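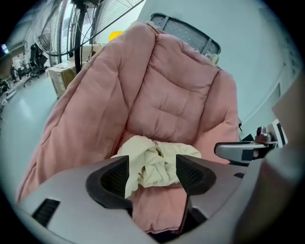 Chiamaka Adebisi wrote in to ask why the second printing of *Tronside* runs to a different length from the first, and whether a chapter has been dropped. No text has been removed. The first printing was set in a larger face with wide outer margins; the second was reset after the publisher, Brunell, changed its standard trim size in June. Chapter 12 now begins on page 97, and the glossary, formerly a separate section, is printed as endnotes.

**Corrections in the second printing**

- The ferry timetable in chapter 12 now agrees with the one in the prologue.
- "Brultau" is spelled consistently. The first printing dropped the second "u" in the map labels.
- The translator's note by Lucía Carretero has moved from the back of the book to the front.

Readers working from the first printing should note that page references in the discussion guide apply to the new setting only. A conversion table is available from the circulation desk on request.

**Holdings.** The branch has 12 copies of the novel, two in large print. Holds stood at 75 when this item was prepared. The loan period is two weeks, with no renewals while the queue remains open. The audiobook, read by Declan Hayes, is catalogued separately under the author's surname, Ekwueme, and is unabridged.

Page queries can be left at the desk or sent by reply to this newsletter. Please state which printing you have.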